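What Is a Petition?

A petition is a written request that many people sign. It asks someone in charge, such as a mayor, a school board or the head of a company, to change something or to keep something the same. People who sign are saying they agree with the request. 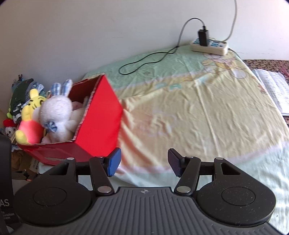
Page 10

In September, students in Drurnstead wanted a safer way to cross Dunleavy Road. Margarida Prata, who is in fifth grade, wrote one paragraph asking the town for a crosswalk. Her town has a rule that the council must discuss any petition with 500 names on it. Margarida and her classmates collected 994.

The council talked about the crosswalk at its next meeting. Council member Fereshteh Khosravi read the paragraph out loud, and then people who lived on the road took turns speaking. Some were for it. Others were worried about losing parking spaces.

Signing is one kind of peaceful protest. Marching, wearing a ribbon or a button, and writing letters are others. In the United States, the First Amendment protects the right to petition the government. 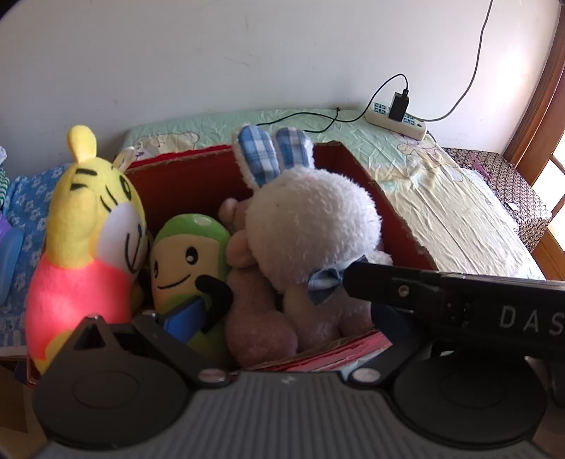

Does a petition have to be about a law?
It can be about almost anything. In Nikdale, 1,184 people signed one asking for longer library hours.

Words to know
Signature: your name, written by you
Council: a group elected to make decisions for a town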